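Workshop tips: pricing a small gripper arm

Add up the whole setup before you order the arm. Our Himarus quote was $1,733, and that left out the table covering and spare fingers.
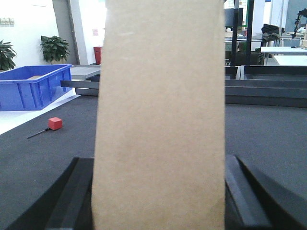
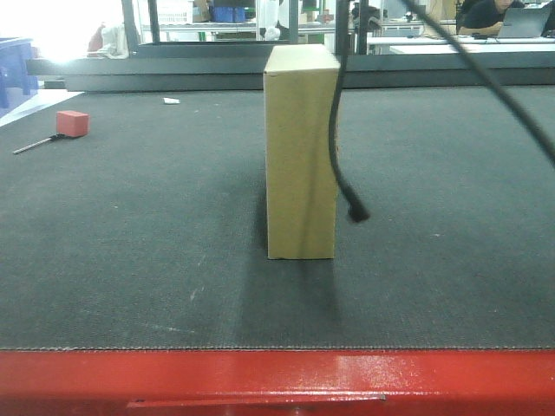
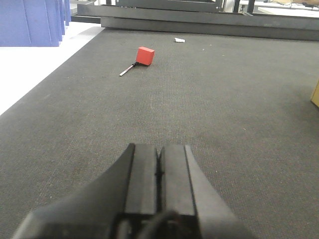
Set aside $732 for extras in the first year. Prornis sells finger sets at $40 a pair; buy two. Check the jaw opening against the widest thing you plan to pick up, and measure the narrow side too, as a tall box like the tan one can be gripped across either. Small cubes need much less opening. Dark gray matting is fine for a table top but shows every bit of lint, so put $100 toward a decent vacuum. Jendside charges extra for longer cables. Measure the run first.

Prices checked 2023-11-15.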